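How to pack up your kitchen before the fitters arrive (and still get a hot dinner)

We had our kitchen ripped out in August, and I've since been asked by enough people how we managed that I'm writing it all down in one place. We live in a small terrace in Harnstead with no garage and no utility room, so everything had to go somewhere we'd then have to climb over. If you've got a spare room, lucky you, most of this gets easier!

I'm going in the order I'd do it next time. It's a bit different from the order I did it in.

Get the dates straight first

Before you wrap a single mug, ring whoever is doing the job and find out which day the old units come out and which day you get running water back. Those are the two dates that matter. Neville Rowbotham did ours, and he told me on the phone that he'd want the room completely empty by eight in the morning on day one. I had it in my head that I could be finishing off a cupboard while he had a cup of tea. No. Eight o'clock, empty, including the curtains.

Ask as well:

Is the fridge staying in the room or moving out? (Ours moved to the hall, and the door only opened towards the wall, so we spent an evening swapping the hinges.)
Will the water be off in the whole house or only in the kitchen?
Where does the skip go, and does the parking need sorting?
When are the worktops measured, and how long after that do they come?

The last one caught us out. There was a gap between the units going in and the worktop turning up, and during the gap there is no sink. I'd planned for a no-sink week and we had nearly three.

Eat it down

Start a month before. Go through the freezer and write what's in it on a bit of paper stuck to the door, and cross things off as you eat them. We had a lot of odd teas. Fish fingers with gnocchi is fine, as it happens, and I'd have it again.

Do the same with tins, though tins keep, so I didn't try very hard. The things to really push through are open packets — flour, sugar, lentils, half a bag of couscous — as they're a pain to box up and they will split. Anything you can't face finishing goes in a lidded tub with a label. I weighed the tins box when I'd filled it and it came to more than I could lift off the floor, so use small boxes for tins. Wine boxes are good. The supermarket will usually give you them if you go early.

Set up the temporary kitchen before you take the old one apart

I'd put this in capitals if I were that sort of person. Set up your camping kitchen in the other room while you still have the real one, and use it for a weekend. You'll find out what's missing while it's still easy to fetch.

Ours was in the front room, on the old pasting table, against the wall with the double socket. We had:

a kettle
a microwave
a single induction hob, plugged straight into the wall and not into an extension lead
one big saucepan with a lid, one frying pan
a washing-up bowl, which lived in the bath
a tray with tea, coffee, oil, salt, pepper and stock cubes
a bin with a lid (you really want the lid)

Check what your sockets can take before you run a hob and a kettle together. I'm not an electrician, so I asked Neville, and he had a look and told me to run one at a time. It makes pasta slow, but you get used to it.

Leave space either side of the hob. I left 50 cm, and most evenings it had the post on it.

For washing up, go upstairs with it. Doing plates in the bath is hard on the knees, so fold a towel to kneel on. And scrape everything into the bin first, properly, because a bath plughole is not built for rice.

Pack in this order

Start with what you never touch. Top cupboards, the back of the corner unit, the fish kettle, the fondue set. Mark these boxes LAST OUT on two sides and put them furthest from the door. Ours went under the bed and at the bottom of the wardrobe.

Next, glasses and the nice plates. Plates go on their edge, like records, with a sheet of paper between each. I was taught that by Marwan Nassar two doors along, who worked in removals for years and came round and repacked a whole box of mine while I stood there. Flat in a stack they crack from the bottom up. On edge we lost none at all. Glasses go upright with socks in them, and nothing goes on top.

Then baking things, then dry food, then the pans you can manage without. The last things out are the drawers, and drawers deserve a section to themselves.

If you're buying crates, the folding ones are handy but they sag. I bought a stack of plain stacking boxes from a place called Rerov and they were sturdier, with the lids sold separately, annoyingly. I also bought a roll of their labels and didn't need them. Masking tape and a fat pen did the job and it all peels off afterwards.

The utensil drawers

I put this off until the very end, and it was the worst bit. You'd think a drawer would take ten minutes. Ours had four ladles in it. It had the thing for coring apples, the other thing for coring apples, and a key to a bike lock we don't own any more.

My first go was to tip everything straight into a carrier bag. Please don't, the skewers come through. My second go was to wrap it all up in tea towels in little rolls, which looked very neat, and then for three weeks I couldn't find the tin opener.
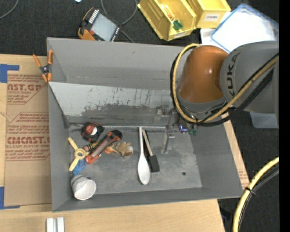

Empty the drawers a day or two before you need to, and do it at a table, standing up. Have a cloth handy for the crumbs, and get the drawer liners out and in the bin while you're there, they're never worth keeping. What you're after is one big container with no lid and a good flat bottom, so the utensils can lie on the floor of it where you can see them, and a large grey bin is just the sort of thing. Sharp knives never go in with the rest. Do those separately, blades wrapped in cardboard and taped, and write KNIVES on the outside.

Once it's all in the one place, take things out one by one and decide there and then. I had three piles on the sofa behind me.

Using it during the works: this goes to the camping kitchen in a jug. We kept a wooden spoon, a spatula, a ladle, a peeler, a tin opener, scissors, one sharp knife with a cover and four of each sort of cutlery. That's all, and we only once had to go digging for anything else (the corkscrew, obviously).

Keeping but not now: wash it, dry it really well, and box it. Anything wooden I gave a wipe of oil first. I use Olico, which comes in a little tin, but any food-safe oil meant for boards will do. Leave it overnight before you pack it or the paper sticks.

Going: charity bag. Check for duplicates. If you have two of something and one is bendy, the bendy one goes. The charity shop near us doesn't take knives, so ring first if you've got any of those to get rid of.

Measure before it all goes away

While the things you're keeping are still out, measure the longest one. I'm serious, get the tape. Our rolling pin didn't fit in the old drawer unless it went in diagonally, and I'd have ended up with the same problem again if I hadn't mentioned it to the designer at Neves, who moved the divider for us. Do the same with your tallest bottle, your widest pan and whatever you've got by way of a roasting tin.

I'd budgeted for drawer inserts and then went and priced the proper fitted ones, and they wanted £492 for the set. We have a couple of bamboo trays instead. They slide about a bit. I've stuck a dab of that museum putty under the corners and they're better.

The night before

Turn the fridge down if it's moving, and get it shifted and plugged in while there are two of you about. Take the blind or curtains down. Empty under the sink (everyone forgets under the sink, and it's revolting) and have a carrier bag ready for the old cloths and dried-up polish. Take down the calendar, the clock and anything on hooks. Roll up the mat.

Then tape an old sheet over the doorway to whichever room you're cooking in. Dust gets everywhere, and I mean inside the butter dish. A sheet with a bit of a slit in it works better than keeping the door shut, as you'll be going through with your hands full.

Unpacking again

Wait until the worktop sealant is cured, and ask how long that takes for yours. Wipe the insides of the units out twice, as there's sawdust in the hinges and runners.

Unpack the camping kitchen first, straight into the places nearest the hob, and live with that for a few days before you open the other boxes. You'll find out where your hand goes for the salt. Ours goes to the left of the cooker, where the designer had put the bin, so we swapped them over.

The LAST OUT boxes can wait. Mine are still under the bed, fish kettle and all, and I'll do them when it gets too cold to be in the garden.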